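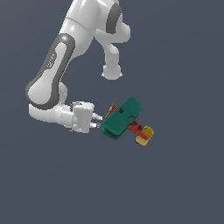
Preguntas que me hacéis siempre sobre los aviones de madera de balsa

¿Por cuál empiezo si no he montado nada en mi vida?
Por un planeador de lanzar a mano, el más simple que encuentres. Yo empecé con el Dullel pequeño (me lo pasó Antonina Hrynyshyn cuando se cansó de verme mirar los suyos) y lo tuve volando en dos tardes. Los biplanos son preciosos, ya lo sé, pero alinear las dos alas tiene su miga. ¡Déjalo para el tercero o el cuarto!

¿Qué pegamento usas?
Cola blanca para casi todo y cianoacrilato para las prisas. El bote de 20 gramos me dura una temporada entera, y eso que soy bastante bruta.

¿Se puede volar en el parque?
Depende del ayuntamiento, pregunta antes. En el mío solo dejan hasta las 10 de la mañana, así que en julio madrugo y tan contenta.

Se me rompió un ala, ¿la tiro?
¡No, mujer! Junta los trozos, cola, un par de alfileres y a esperar hasta el día siguiente. Mi Omico lleva tantos remiendos que ya pesa más de un lado, le puse un poquito de plastilina en la otra punta y listo.

¿Vendes los tuyos?
No, los regalo o los cuelgo del techo del pasillo.

¿Dónde compras la madera?
En Kemppainen, las planchas finas. Si vas a hacer más de un modelo, pídelas todas juntas, que el envío duele un poco.

¿Contestas al correo?
Sí, aunque tardo. Si es sobre motores de goma, escríbele mejor a Impi Juntunen, que sabe muchísimo más que yo.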